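Arville Kitchen Demos

README for the tabletop set, last updated 14 Jun 2025

Overview

Arville is a set of short kitchen demonstrations recorded in a shared workshop on Plenen Street. All demonstrations are done by hand with a hand-held gripper. No robot arm is used during recording. The first sessions were made in April.

Contents

212 demonstrations in the main folder
9 demonstrations held out for checking playback
One calibration file per gripper

Workspace

The table has a light wood-grain top and stands in front of black fabric held up with clips. Foam letters on the fabric spell "Fast UMI". The kitchen items are a toaster, a Midea induction cooktop, a steel bowl, a wire-mesh utensil basket, a water bottle, and a sandwich on a white plate. The gripper has black foam fingers with serrated inner edges, backed by orange textured pads, and a square marker on each housing.
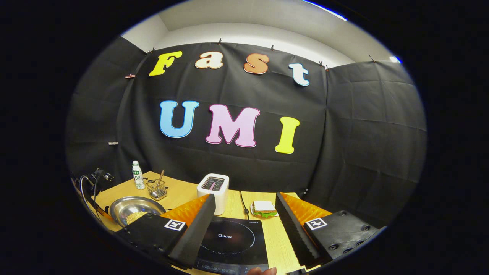 Setup

1. Clip the fabric at the back and sides before placing anything on the table.
2. Put the cooktop front and center.
3. Check that both markers can be read with the gripper fully open.
4. Record a blank take of 400 frames, then start.

Known problems

Takes longer than 800 frames load slowly in the Karpenko viewer. Split them first. Wrinkles in the fabric move between sessions, so don't use the background for alignment.

License

Free for noncommercial use. Credit the Timulska workshop.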